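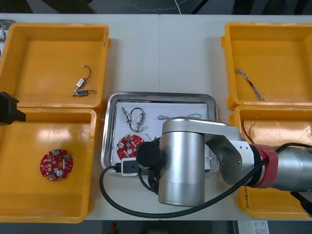 Inicio Taller Cocina Costura Trasteo Cartas de lectores

Cubetas amarillas y una bandeja metálica: cómo clasifico las piezas pequeñas
Por Banafsheh Salehi
27 de diciembre de 2019

Estos días de fiesta, con la casa llena de gente y de restos de turrón, me ha dado por poner orden en el taller, que es mi manera de descansar aunque en mi familia no lo entienda nadie. Y como en las últimas semanas habéis escrito varios preguntando cómo separo las placas, los cables y esas piececitas que aparecen al desmontar un aparato viejo, os lo cuento con calma, que el tema da para un café largo.

Yo empecé, como casi todo el mundo, con tarros de mermelada. Quedan preciosos en la estantería, eso sí, pero para sacar un conector del fondo hay que volcar el tarro entero, y un cable con las puntas dobladas ya no vuelve a entrar igual. Después pasé por las cajas de zapatos (no las recomiendo, el cartón suelta pelusa) y por un mueble de cajoncitos Amini que todavía uso para tornillos. Lo que se ha quedado en la mesa de trabajo son las cubetas amarillas bajas y la bandeja metálica en medio.

La mesa, mejor blanca

Una superficie clara ayuda muchísimo. En una mesa oscura un cable negro desaparece, y ya no digamos un clavillo o una arandela. Si la vuestra es oscura, un tablero blanco encima arregla el problema, o dos tableros juntos, que son más fáciles de guardar. En ese caso repasad la junta de vez en cuando con un pincel seco, porque por ahí se cuela de todo. Yo tuve durante años un tablero de 62 cm de fondo y me iba de maravilla.

Las cubetas, bajas y a los lados

Coloco dos a la izquierda y dos a la derecha, y dejo el centro libre para la bandeja. Las prefiero de poca altura, con el borde grueso, para poder cogerlas con una mano y ver el contenido sin asomarme. Amarillas porque las encontré así en una ferretería de Drostbridge que liquidaba género, y resultó un acierto: los componentes metálicos y las placas rojas se distinguen estupendamente sobre ese fondo. Tienen un defecto, que el plástico brilla con la lámpara. Moved la lámpara un palmo y listo.

Cada cubeta, para una sola familia de piezas. En una, los cilindritos metálicos con su cable; en otra, las placas redondas; y así. Mi amigo Noman Ghumman insiste en ordenar por aparato de procedencia y tiene sus motivos, porque él vuelve a montar lo que desmonta. Yo casi nunca lo hago, de modo que me sale más a cuenta ordenar por tipo. Pensad para qué guardáis las cosas antes de elegir, que cambiar de sistema a medio camino es una pesadez (lo sé por experiencia, perdí un puente entero).

La bandeja y su papel

Todo lo que está por clasificar va a la bandeja, y solo a la bandeja. La mía es de acero inoxidable, con el borde redondeado, de las que se venden para cocina. Le pongo dentro una hoja de papel blanco recortada casi a la medida del fondo. Compro los paquetes de 200 hojas, de lo más corriente, y me duran una barbaridad, porque el papel solo se cambia cuando está manchado o tan arrugado que las piezas se atascan en los pliegues.

Además, cuando terminas, levantas el papel por dos esquinas y las virutas se van todas juntas a la basura. ¡Un gusto! Eso sí, mirad bien antes de tirar nada. Una vez mandé al cubo un conector diminuto, blanco sobre blanco, y me pasé la tarde buscándolo por el suelo.

Procurad que haya pocas cosas a la vez en la bandeja. Una placa, un cilindro con su cable y un mazo de cables de colores ya la ocupan bastante bien, sobre todo el mazo, que se estira y se retuerce por donde quiere.

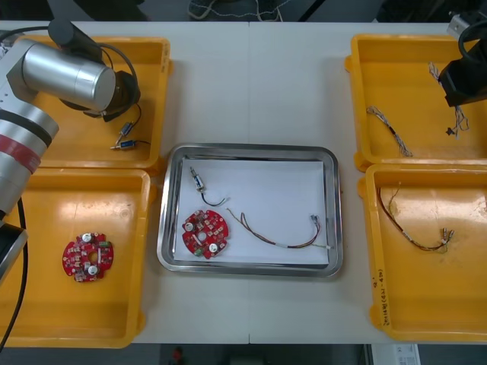

Los mazos de cables

Son lo más rebelde del taller. No los enrolléis apretados alrededor de los dedos, como hacía mi suegra con la lana; basta con una lazada ancha y un trocito de cordel flojo. Coged siempre el mazo por el centro y acompañad con la otra mano los conectores de las puntas. Si lleva una rama suelta, más fina que las demás, dejadla por fuera de la lazada para que no sufra al tirar.

Las placas

Por el canto, siempre por el canto, y con las manos limpias y secas. Si la placa lleva condensadores y ha estado enchufada hace poco, no la toquéis todavía, y si viene de un aparato de los que van a la red, pedid consejo a alguien que entienda antes de abrirlo. En la cubeta van tumbadas, sin apilar. Parvaneh Ahmadpour me escribió para decirme que ella pone un pañito entre una y otra; yo prefiero una bolsa antiestática cuando la pieza me importa de verdad.

Rotular, pero poco

Un rotulador y una palabra en el borde de la cubeta son suficientes. He probado etiquetas adhesivas, etiquetas de colores y hasta una rotuladora Zatham que me regalaron, y al final lo escrito a mano es lo que se corrige más deprisa. Si queréis borrarlo, un algodón con un poco de alcohol, probando primero en una esquina escondida.

Al acabar la tarde

Vaciad la bandeja aunque estéis cansados. Lo que no tenga sitio claro va a una caja de dudas, que yo reviso en enero con una manta en las rodillas y la radio puesta. La de este año ya pesa 700 gramos, así que algo habrá que decidir. Para la próxima carta me ha pedido Ga-eun So que hable de cómo limpiar contactos oxidados, y estoy haciendo pruebas con vinagre y con un lápiz de goma dura. Ya os diré cuál me convence.

Contacto | © 2019 Clollach, consejos de casa y taller | Volver arriba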